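Work, Machines and People – Unit 5
Course handout: When a robot joins the housekeeping team

Reading time: 5 minutes 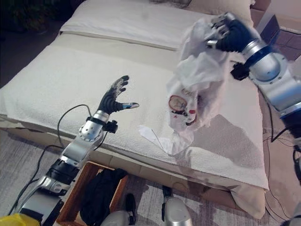 Fig. 1. Room work with a two-armed robot: a plastic bag in the right hand, a basket of dark clothing on the floor.

In the last unit we looked at automation in the warehouse, where the building was planned for the machine. In this unit we go to a workplace which was never planned for it. A guest room has soft things, narrow passages and objects which belong to other people. Please read the case before the seminar and bring your notes to the questions at the end.

1. The case

Breser is a guest house company with 190 rooms in one building. In July it began a trial with robots in housekeeping, together with the supplier Wumeo. The management gave the robots the tasks of lifting, carrying and moving small objects. Cleaning the bathroom and the final check of the room stayed with the staff.

The trial used 2 robots on one floor. Each robot worked together with one room attendant, and the attendant remained responsible for the room. This point was written in the trial agreement, and we will come back to it, for it caused more discussion than any technical matter.

2. What is a task?

Before the trial, "do the room" was one task in the work plan. For the robot it had to be divided. Look at Fig. 1 again and think only about the bag. Somebody must decide if it is rubbish, laundry or the property of the guest. Then it must be held firmly enough, and put in the right place. An attendant with experience makes such decisions while walking through the door, and she would not call them decisions at all.

When Breser divided the work, the list became long. The attendants were asked to help with the list, and several of them said they had never before been asked to explain their work to the management. For many this was a good experience. Others felt that their knowledge was taken from them and put into a machine, without any change in their pay. Both reactions are common in the literature and you should not treat one of them as the wrong one.

Key term – tacit knowledge: what a worker knows how to do but finds difficult to put into words. The thin plastic of a bag is a good case. We feel with the fingers how it will behave when we lift it.

3. What changed for the people

Pace. The attendants were used to choosing their own order of work. With the robot they had to think of its speed also, and some finished the bathroom early and then waited. Waiting was tiring in a different way – they were not resting, but they were not able to start the next room either.

The body. Less bending and carrying was the main promise of the project. The attendants confirmed that they carried less. On the other hand, they did the same small movements more often, for example wiping and folding, and the variation in the day became smaller.

Skill and status. Two new duties appeared: preparing the room for the robot and correcting its work. At first these were in no job description. After five weeks the staff asked for them to be written down and paid, and the company agreed to the first part only.

Contact. Attendants who earlier worked in pairs now worked with a machine. They missed the talk, and new colleagues had less chance to learn from an older one. This cost does not appear in the project budget.

4. Comparison with an earlier case

You will remember Caron, the industrial laundry from Unit 2. There the machines took over whole stations and the workers were moved to other stations. At Breser no station disappeared, but each job was changed a little from inside. Such a change is harder to see and harder to negotiate. A union can count lost posts; it is less easy to count lost variation.

5. For the seminar

– Who should answer to the guest if an object is put in the wrong place: the attendant, Breser or Wumeo?
– Choose one household task you do every week. Write down all decisions in it, also the very small ones.
– Should correcting a machine be paid at a higher rate than doing the task by hand? Give arguments from both sides of the table.

Written answers to the second question, one page at most, are handed in at the start of the seminar.

Related items
Unit 2: Caron and the automatic laundry
Unit 4: The warehouse as a machine
Unit 6: Plitus and the planning of shifts by software
Reading list for Units 5 and 6
How to write a task analysis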